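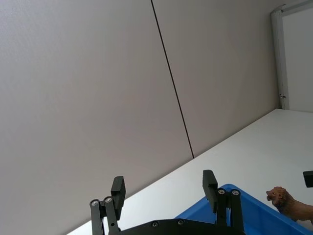 What the arms changed in our packing room - a thread

By Trinidad Goicoechea
May

Print this page | E-mail this page

1/ A few of you asked how things are going at Skurkum now that the robot arms have moved in with us, and I keep typing long answers to one person at a time, so let me do it properly in one place. Get a coffee. I am not a brief woman.

2/ For anyone new: I run the afternoon shift in the packing room at a small toy distributor. Figurines mostly, plus puzzles and some craft kits. Zoo animals, farm animals, dinosaurs, the little plastic trees that go with them. We have 26 people in the building, and I've been one of them long enough to have trained most of the others on sorting.

3/ Sorting is the job that changed. Returns and mixed lots come in jumbled together and somebody has to pick each animal up, look at it, and put it in the right blue bin. On a heavy afternoon that could be 2000 pieces through our hands. Your eyes go before your back does, I promise you.

4/ The arms do a share of that now. Black two-finger grippers with a little camera down by the wrist, working over a white table. The picture up top is from one of those wrist cameras, lion and all. I've grown fond of that view of things, everything tipped over on a slant like you've laid your head down on the desk.

5/ Okay, so the people part, which is what most of you were really asking. When the news came, the mood in the break room was awful. Folks were doing the math on their rent. I went home and did mine too, and I'm not going to pretend I was the calm one.

6/ No one was let go. I want to say that early in the thread so you don't read the rest with your stomach in a knot. We did lose two temp spots that used to open up before the holidays, and I think that deserves saying right alongside it. Those were real paychecks for real families and one of them used to go to my neighbor's son.

7/ What did change is what a day feels like. Cifuentes (that's our name for the line nearest the loading side, after the old street the company started on) used to be six people elbow to elbow, talking the whole shift. Now it's three people and a good bit more space, and it is quieter than I like. I miss the gossip!

8/ The new work is teaching and checking. Somebody guides the arm through a pick over and over, somebody else looks through the recordings and marks the ones worth keeping. Our first goal was 40 good picks per animal. I figured that would take a morning - oh, I was so wrong.

9/ Lions turn out to be a tricky customer, by the way. A cow is a nice solid block, you grab it around the middle and off you go. A lion has all that mane up front and then narrows down, so where you take hold of it matters. My hands have known that for years and I never once had to put it into words until a machine needed telling.

10/ And that has been the nicest surprise of the whole business for me. The people who turned out to be best at teaching the arms were the old sorters. Not one of us had touched anything like it. But we knew which animals roll, which ones hook a leg over the side of the bin, which ones look like they're in when they're just perched there.

11/ We asked for that to be counted as skilled work, with a pay step to match. It took longer than it should have and a couple of meetings where I had to sit on my hands. We got it in the end for the afternoon shift. Mornings are still waiting and I'm still bugging people about it.

12/ Things I'd do differently, if your workplace is heading this way. Ask who gets trained before the machines are bolted down. We asked after, and by then the first places had gone to whoever happened to be standing nearby that week, and feelings got hurt that are still a little sore.

13/ Also ask what happens to breaks. Sorting had a natural rhythm, you finished a bin and you stretched. Watching recordings doesn't have one. I got up from the screen one evening with a headache that went clear down to my shoulders. Now we swap every half hour, and the Westley software we mark the clips in puts up a reminder, which I ignore less than I used to.

14/ And ask who can stop the thing. Every one of us can, no permission needed and no form to fill out afterward. I would not have agreed to stand there otherwise.

15/ Do I like it? Some days very much. My wrists don't ache at night anymore and I sleep better for it. Other days I look down the line and count up who isn't standing there and I go a bit quiet myself. Both of those can happen before lunch.

16/ Next month the arms start on Janum, our mixed farm set, 134 different pieces with fences and buckets and a goose I have personally hated for years. I'll tell you how they get on with the goose.

Comments

marlow_knits: Thank you for putting in the part about the temp jobs. My daughter did holiday packing two years running and those never show up in anybody's numbers.

Deb in shipping: We're getting arms on our side this summer and I've copied down 12 through 14 to bring to my supervisor. Did you have to fight for the stop rule or was it there from the start?

Trinidad Goicoechea: Deb, it was there from the start, but only out loud. We asked for it in writing and had it taped up by the table the same week. Get yours in writing!

oldpuzzler: What is wrong with the goose

Trinidad Goicoechea: The neck. You'll see.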